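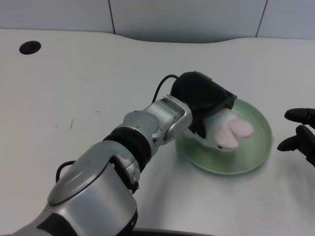 White toy rabbit in the gripper, over the green plate

Two-arm robot coming to our packing benches – what happens to the people?
Posted in Work and Workplace, 17 April 2023
Asked by bench_four_Bremville

Hello everybody. I work in a gift warehouse in Bremville, on the packing side. We put small soft toys and a dish or a cup together as sets, then they go in the box with tissue. Last week our supervisor took my shift to the trial bench at our Uston site, where a robot with two arms is learning this same work. I was permitted to take some pictures.

Management says that the robot, which they named Kerklow, will start beside us in December. They say no one on permanent contract will lose the job. But I have read such sentences before, in my other country, and I want to understand better what they can mean.

My situation: I am paid a base rate and then a bonus when I pack more than 491 sets in a week. If Kerklow takes the easy sets, the ones with one toy and one plate, I will be left with the difficult ones (glass, ribbons, the candles which roll away). Then my number goes down and my bonus also, although I am working harder than before. Nobody in the meeting could answer me this. The supervisor wrote it on his hand.

Also they ask for people to become "cell attendant". It means you stay with the machine, bring the toys and plates, put them right if they are lying wrongly, and check what comes out. It is the same base rate and there is no bonus. Some of my colleagues find it an easy job. I find it a bit lonely, and I am not sure it is a promotion at all.

To show what kind of work I am talking about, this is the toy and the plate on the bench:
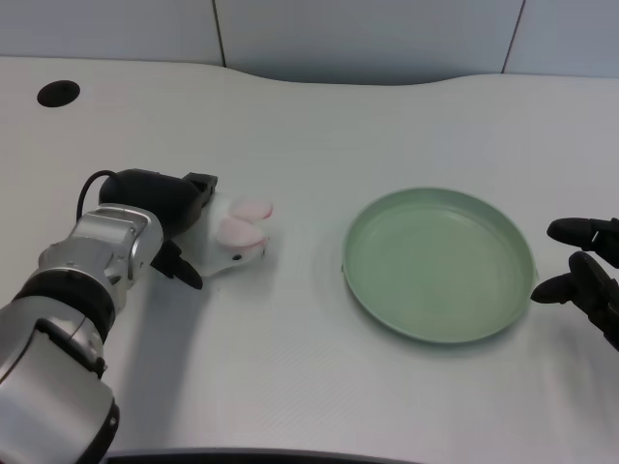
Gert Mofokeng
I was in your place two years ago, at the Tautahi distribution centre, so I will tell you how it went for us and you can compare.

The machines got the easy sets, as you are afraid of. For the first 6 weeks our rate stayed as it was and everybody lost money on the bonus. Then a few of us kept our own paper, only a school notebook, where we wrote each day which kind of set we packed and how long it took. When we went to the manager with the notebook, the talk was quite different from before. They made a separate target for the hard sets. It was not generous, but it was fair enough that people stopped looking for other work.

So my advice is to begin with your notebook now and not in December. You need the numbers from before the robot as well as after, otherwise they can say you were always this slow. Write down the easy and the hard sets separately. Your notes should be on your own paper, and please do not copy customer details into it.

About the attendant job, I did it for one winter. Your back and wrists get a holiday, I must admit. But the day is long when you are mainly waiting, and you are the one who gets asked when the count is wrong. Ask these things before you say yes:

Can I go back to the bench if I don't like it, and until when?
Who covers my tea break?
Is there training, and is it on paid time?
Will the attendants get something in place of the bonus?

We got an allowance of up to 100 dollars a fortnight for the last point, but only after asking three times. Get the answer by email if you can. What is said beside a bench is soon forgotten – also by honest people.

parcel_tape_838
Mate just take the attendant job. Sitting down money. They always say no one loses their job and then the casuals don't get called back, so if you're permanent I wouldn't worry.

bench_four_Bremville
Thank you both. Gert, I bought the notebook today. I will put candles on their own page.

To parcel_tape_838, I am permanent but two women at my bench are casual, one of them for four years, and it is partly for them that I am asking. If somebody knows whether casual workers must be consulted also, please write it. I will ask the union delegate on my next shift but she has many benches to look after.

I add one more picture, as a colleague asked me how the finished set looks before it goes in the box. 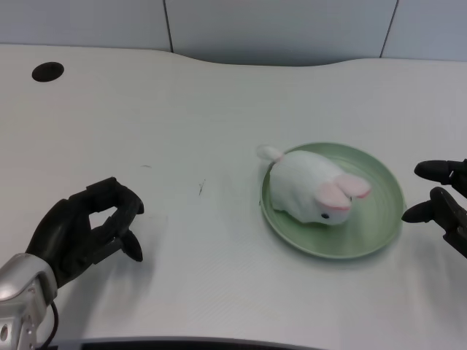

Rabbit on its plate, between the two robot hands

Gert Mofokeng
For the casuals, ask the delegate to raise it in writing with the names of the shifts, not the names of the women. In our place the consultation letter went only to permanent staff the first time, and it had to be sent again. Check also if their hours are already lower in the roster for December. That was where we saw it first.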